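Flornemcombe Pen Friends: progress report
Dec 21, 2020

Dear Selvaraj Sivakumar,

We've had a wonderful few months, and I'm so glad to be writing this one! Your grant has paid for the new message system and for most of Holovko's time on it, and members are already using both inboxes every day.

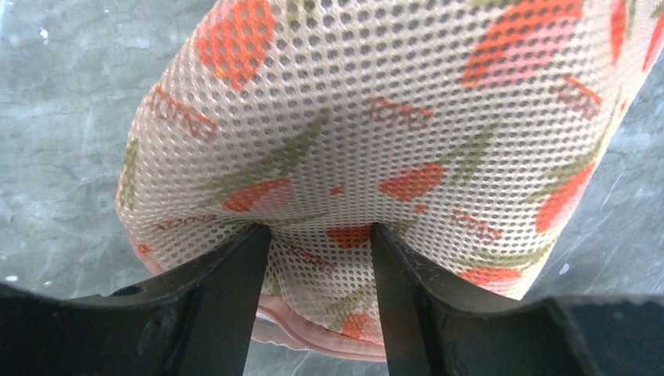
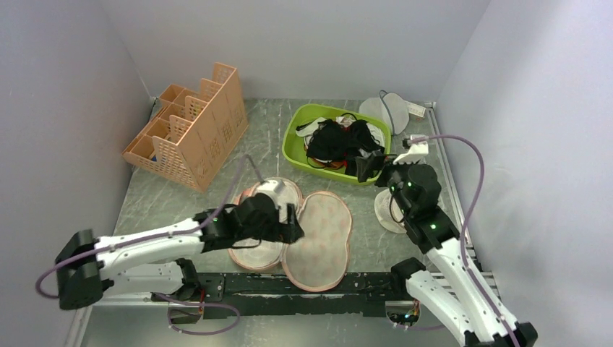 Since August we have welcomed 142 new members, and 30 of them have filled in the longer profile (hobbies, languages, how often they like to write). The longer profiles get far more first messages, so Rosari is now rewriting the sign-up page to make that part easier to find.

The biggest change is the reply reminder. If a first message sits unanswered for 19 days, the site sends a gentle nudge with three choices: write back, ask for more time, or close the conversation politely. We were worried people would find it pushy. Only two members have switched it off, and several wrote in to say they had simply forgotten someone was waiting — one pair has been writing ever since.

Blocking and reporting took longer than planned. The first version hid old messages from the person who had made the report, and that was no help when we needed to look into a complaint. Holovko rebuilt it, and old messages now stay in a separate folder. Testing is done on desktop but not on phones yet.

Pustetti still hosts the site and the bill has stayed within budget. We have a little left over from the design line and would love to move it to translation, starting with the welcome letter and the safety page. Could you let us know if that is all right? Rosari has the new figures ready to send.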